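Why Do We Eat With Forks, Spoons and Chopsticks?

By Nahom Fikre
22 April 2020

Hi everyone! OK so this page is a long one. A lot of you wrote in asking who invented the fork. Short answer, we don't know. Long answer, keep reading.

First came fingers

Before any tools at all, people used their hands. Plenty of people still do! In Ethiopia, where my grandparents come from, you tear off a piece of flat, spongy bread called injera and scoop up your stew with it. The bread is the spoon. Then you eat the spoon. Best system ever, if you ask me.

Eating with your hands has rules too. You wash first. In many places you only use the right hand. And no reaching across to grab the bit in front of your auntie.

Then came knives

Knives are super old. Older than farms, older than writing, older than pots. The first ones were pieces of stone with a sharp edge. People used them to cut meat and skins and plants, so they weren't really for the table. There wasn't a table.

Much later, in Europe in the Middle Ages, many people carried their own knife around with them. Going to a feast? Bring your knife. You cut your meat, then maybe poked it with the pointy end and put it in your mouth. Ouch, careful.

Later on, table knives got rounder ends. There is a story that a French cardinal had the points ground off because he was sick of watching guests pick their teeth. Might be true, might not. Stories like that get better every time somebody tells them.

Spoons

Soup is the reason. You can't stab soup.

Early spoons were made from whatever people had nearby. Shells, wood, bone, horn. A seashell tied to a stick is a pretty good spoon. Ancient Egyptians made fancy ones with carved handles, and the Romans had a few different kinds, one with a thin pointed handle that was handy for getting snails out of there shells.

Today a kitchen has lots of cousins of the spoon. Ladles (deep bowl, long handle, for soup). Slotted spoons, with holes so the water runs out. Teaspoons, measuring spoons, ice cream scoops. Go look in your own drawer, it's probably a jumble. 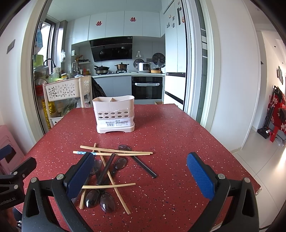
Forks were the weird new thing

Really. Forks came last and people laughed at them.

Big forks for cooking are old. But a small fork, just for you, at your own plate? That was strange in most of Europe for hundreds of years. Forks were used in the Byzantine Empire (look for modern Turkey and Greece on a map). About a thousand years ago a princess from there married a man in Venice, Italy, and brought her little golden fork with her. Some people were shocked. They said God gave us fingers, so why would you need metal ones?

Italy came around first. Pasta helped! Try eating long slippery noodles with a pointy knife. Other countries took ages. The early forks mostly had two prongs (the real word is tines) and peas fell right thru. Later ones got three and then four, and a bit of a curve so you could scoop.

Chopsticks

Now over to China. Chopsticks go back more than three thousand years, and the early ones seem to have been for cooking. Long sticks are great for reaching into a hot pot without burning your hand. After a while people started eating with them as well. It works nicely when the food is already cut up small, because then you don't need a knife at the table.

Chopsticks spread to Korea, Japan and Vietnam and changed a bit in each place. Chinese ones are often long with blunt ends. Japanese ones are usually shorter and pointy. Korean ones are very often metal, and flat, so they don't roll away. They are tricky if you're new at it. I dropped a dumpling in my lap at my friend Zdenka's house, twice.

Bamboo and wood are the most common stuff for chopsticks in lots of places. Both need to dry out properly after washing or they can get moldy, so stand them up someplace where the water can drain off.

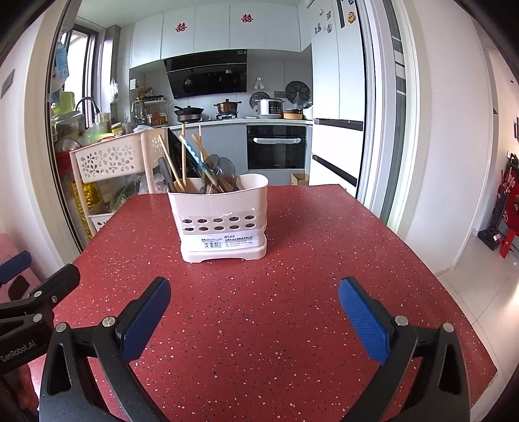
Manners count as well. Don't stick your chopsticks straight up in a bowl of rice. In China and Japan that looks like the incense people burn for someone who has died. Don't pass food from one pair to another in Japan either. Lay them down across the rest when you take a break.

What about the spork?

Half spoon, half fork. The word is more than a hundred years old, wich surprised me. Good for camping, not great at either job in my opinion.

Try it at home

Ask a grown up first. Get a bowl, 14 dried beans (big ones are easier) and a cup. Set a timer for 30 seconds. Move as many beans as you can from bowl to cup with a spoon. Then a fork. Then chopsticks. Write down your scores. Then switch hands, hee hee.

My best with chopsticks is 8. Zdenka got all of them and had time left over.

Words to know

Tines: the prongs of a fork.
Utensil: a tool you use in the kitchen or at the table.
Injera: flat bread from Ethiopia and Eritrea, a little sour.

Next time it's plates and bowls, and why some people used to eat off slabs of old bread.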